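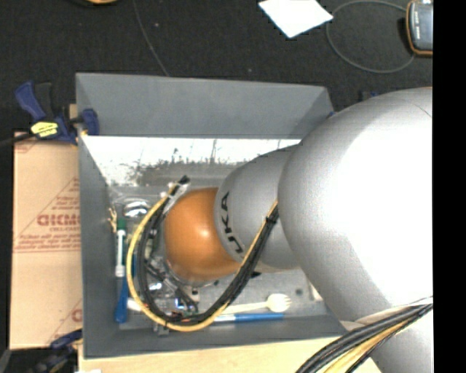

What does the low-salt light on the Nanidetti softener tell you?
It tells you a timer has run down. The unit has no way of seeing into the salt tank, so lift the lid and look before you buy salt or skip buying it.

Section 7. Setting the controls and first regeneration

Read this section with the water test result in your hand. If all you have is the hardness figure from a sales visit, get another one. Sales figures have a way of coming out high, and a high figure sells a bigger tank. Your water supplier should be able to give you a number for your street, and a strip test from the hardware store will tell you whether that number is believable at your own tap.

Before you start

The bypass valve should still be in the BYPASS position from Section 6. The drain line should be clipped in place with an air gap at the end. The power supply should be plugged into an outlet that is not controlled by a wall switch. A good share of the "dead controller" calls Randa Matar takes at the Nunport service desk end with somebody finding the switch.

CAUTION: Do not open the bypass with the drain line loose. It will whip.

Setting the controller

1. Plug in the power supply. The display shows the software number and then a flashing clock. If it shows 3003, you have the older board, and the menu order in steps 4 and 5 is reversed.

2. Set the clock with the UP and DOWN keys and press SET. There is no automatic change for daylight saving time, whatever the carton says. The printing on the carton was meant for the Iltico model.

3. Press and hold SET until HARD appears. Enter your hardness in grains per gallon. If your report is in milligrams per liter, divide by 17.1 first.

4. Enter the number of people in the house. Count the people who live there. The controller pads this figure on its own account, and if you pad it too you will be paying for salt that goes down the drain.

5. Enter the regeneration time. The factory setting is 2 a.m. Change it if anyone in the house showers or runs laundry at that hour, as the water is hard while the cycle runs.

6. Leave the reserve at the factory setting. Installers like to raise it. We have yet to see a house where raising it did anything but use more salt.

Note: The ECO setting shortens the rinse. The brochure makes a lot of it. In our own trials it saved a little water and left some people tasting salt in the first glass of the morning. Try it if you like, and turn it off if you taste anything.

Filling the salt tank

7. Pour water into the salt tank until it just covers the grid at the bottom. You do this once. The controller handles the refill from then on.

8. Add salt pellets up to the line molded inside the tank and no higher. Rock salt is cheaper and leaves dirt behind, and you will be the one scooping it out. Pellets sold as "cleaning" pellets cost more. Omar Farah ran them against plain pellets in two units side by side through one December and could not tell the tanks apart.

9. Put the lid on. It does not lock.

First regeneration

10. Open the bypass valve slowly, a quarter of the way, and wait until the hissing stops. Then open it fully.

11. Hold REGEN until the motor turns. The first cycle runs longer than later ones. Allow some 600 gallons of household use before the next one on a typical setting, though the controller will make up its own mind.

12. Watch the drain for the first few minutes. Amber water is normal with new resin. Beads in the water are not. Close the bypass and call if you see them.

13. When the cycle ends, run a cold tap for a few minutes until the water is clear. Leave the hot side alone until then, or you will draw the color into the water heater.

CAUTION: Do not pour resin cleaner into the tank during the first 30 days. A Yammine booklet packed with some early units says to do so. Ignore it.

Checking that it works

Do not go by how the soap feels. People who have just paid for a softener feel softness everywhere. Use a test strip at a cold tap that is on the softened line (the outside faucet and often the kitchen cold tap are not). A reading of zero or one grain is fine. If the reading matches your raw water, check the bypass first. If the bypass is open, look for salt stuck together in a crust above the water and break it up with a broom handle.

A reading in between usually means a worn seal or a wrong hardness entry. Go back to step 3 before paying anyone for a visit.

Write your hardness figure, the date of the first cycle and the software number on the label under the lid. The service desk will ask for all three.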